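Planning with shadows on the table

Posted by Dario Benedetti, 16 Jan 2023

I had promised a post on the planner before Christmas and I did not keep the promise. The reason was a bug in the scene loader, and I will write about it another time, when I am less angry with it. Today I would like to explain how the task planner and the motion planner talk to each other in Burkance, what I changed in the last weeks, and what is still bad.

For new readers: Burkance is the small planning library which I write in the evenings. It takes a goal such as "yellow die on the green block", looks at a list of objects with their poses, and produces a sequence of arm movements. For the simulation I use a room that I started two years ago and never stopped decorating. My colleague Prasertsri laughs at the bookcase. I still think that a room with furniture is a better test for perception than a grey plane which goes to infinity, and it costs me very little rendering time.

The old version worked in two steps. First the task planner decided the order of the picks, and after this the motion planner tried to find a path for each pick. If the motion planner failed, the whole plan was thrown away and the task planner started again with a different order, but it did not know why the first one had failed. So it very often proposed almost the same thing. In my log from March there is a run where it asked 727 times for a grasp which was impossible every time, always with the same wrist angle. I kept this log as a kind of punishment.

In the new version the motion planner returns a reason with the failure. The reason is a short record: which link, which object, and at which part of the path. The task planner keeps these records and does not propose an action again if a record forbids it. This is not my idea, there are many papers on it, but it took me a long time to write it in a form that I can still read after one week.
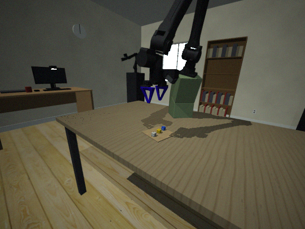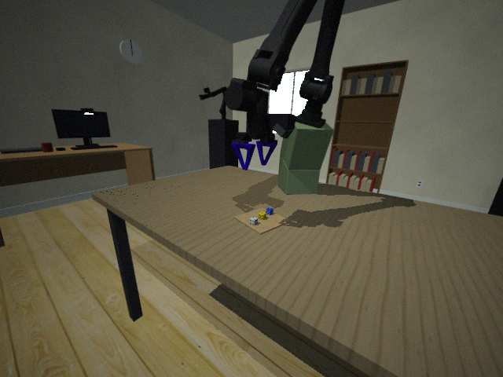
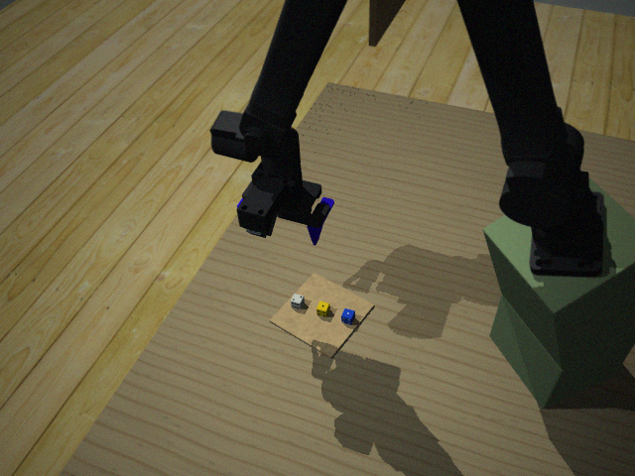
Three views from the current test scene, all with the dice on their board.

Perception was the part I expected to be easy, because in simulation I can simply ask for the true poses. I do ask for them, but only to check the result. The planner itself receives what the detector finds in the rendered images, and the detector had a weakness with dark regions. It first separates the objects from the table by colour and brightness, and then fits a box to every region. The arms throw big shadows on the wood, and in the closer view one of them comes so far that its end lies a little over the lower edge of the dice board. For the old detector this was one object, a board with a strange long tail, and the box around it was enormous. The planner then believed that half of the table was occupied, and refused to move.

I tried first to correct this with a threshold. It is always the first thing I try, and I should know better. With a lower threshold the shadow disappeared, but the pips of the white die became holes, and the fitted box for the die jumped from one image to the next. After two evenings I removed it all and did it in another way. The detector now also receives the depth image, and a region must stand higher than the table plane before it is allowed to become an object. A shadow has no height, so it goes away. The board is very thin and it nearly went away too. For this reason the minimum height is now a parameter for each object class and no longer one number for everything.

I rendered 800 images with random positions of the light and ran both detectors on them. The old one gave an acceptable box for the board in 708 of them. That sounds good until you remember that one bad box is enough to block the plan. I will publish the numbers for the new one when I have repeated the test with the second light model, as I do not trust the first one completely.

Two things are still bad. The failure records never expire, so if an object moves, the planner continues to respect a rule about a place where nothing stands any more. At the moment I delete all the records after each successful pick, and this is a waste. The second thing is the limit on the search. I stop it after 4000 nodes, a number which I chose on the first day and never justified.

Somebody from the Bonness mailing list asked if the library also works with only one arm. Yes, you set the second arm to "absent" in the scene file and the planner ignores it. The collision checker still loads its meshes, so the start will be slow. I have a branch which repairs this, and I will merge it after I have written the tests.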